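The scoop, the bin and the green stuff

I have been putting off writing about cat litter for most of my career, and I'd like it noted that I held out well. But the clocks went back, the cats stopped going outside (they looked at the November rain, looked at me, and went back to the airing cupboard), and suddenly the tray in the downstairs loo was getting more visitors than the sitting room. So let's talk about it!

We have 2 cats and a terrace built in 1892, with a loo under the stairs that was obviously somebody's coal hole once. You can touch all four walls from the seat. Into this we have squeezed a litter tray, a bin, a shelf of loo rolls and, on bad days, me on my knees with a scoop. For years I bought whatever grey gravel was cheapest and got on with it. It stuck to paws, it got into slippers, I once found a bit in the butter dish. I don't want to discuss the butter dish.

What changed my mind was a weekend at a friend's flat in Drikorville, where the tray was in the hall and I didn't notice it until I was leaving. She uses a green clumping litter from Wandia and she scoops twice a day, morning and night, same as brushing your teeth. I went home and ordered a bag of it, plus a slotted scoop from Kermani, and braced myself for the cats' verdict. The older one sat beside it for an entire evening with her back to me. The younger one got straight in and dug like he was after treasure.

The colour takes a bit of getting used to, I'll admit. It's bright, like something you'd sprinkle on a child's birthday cake. But it does make the job easier, as the clumps stand out pale against it and you can go straight for them instead of raking about in hope.

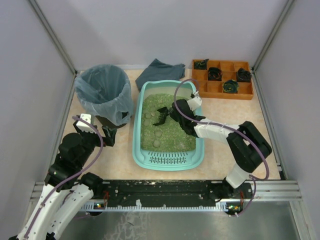 Drikorville, 09/01/2026

Flat round clumps, beige on green, and a black scoop with decent gaps between the tines: that's the whole business really. The trick I've learned is to go in at an angle and slide under, then lift and give it a gentle shake so the clean litter drops back through. If you stab straight down you break the clump up, and then you're chasing crumbs round the tray for the next ten minutes, muttering.

I've come round to a coloured tray as well. A turquoise one looks positively cheerful with the green in it, and after years of hospital beige I'm all for cheerful. Whatever colour you go for, look for one wide enough for your cat to turn round in. Mine came from Jekance and is bigger than I thought we had room for, so the loo brush has had to move.

Then there's the bin, and I can't say this strongly enough: put it right next to the tray. Mine used to live in the kitchen, which meant carrying a loaded scoop down the hall past whoever was eating breakfast. Now it's a round one at my elbow, lined with a thin bag, and I leave plenty of bag folded down over the outside so it doesn't slither in the moment anything lands in it. Tie it up, take it out, new bag. I keep the roll of bags at the bottom of the bin, under the one in use, and feel smug every time.

An old cloth within reach is handy too, for the rim and the floor. I've sacrificed a T-shirt from a fun run in 2000 that I walked most of.

While I was in the mood I did the sock drawer, which has nothing to do with cats except that one of them sleeps in it. A wooden tray with square compartments, socks rolled up, one roll to a square. It's very soothing. I filled about a third of it before I ran out of matching pairs, and I have a carrier bag of odd ones I'm not ready to talk about.

As for the cost, the green litter is dearer by the bag but I'm getting through less of it, and I worked out I'd spent over £64 on the gravel last winter, a fair bit of which went up the hoover. The older cat has forgiven me, by the way. She waits until I've just finished scooping, and then in she goes.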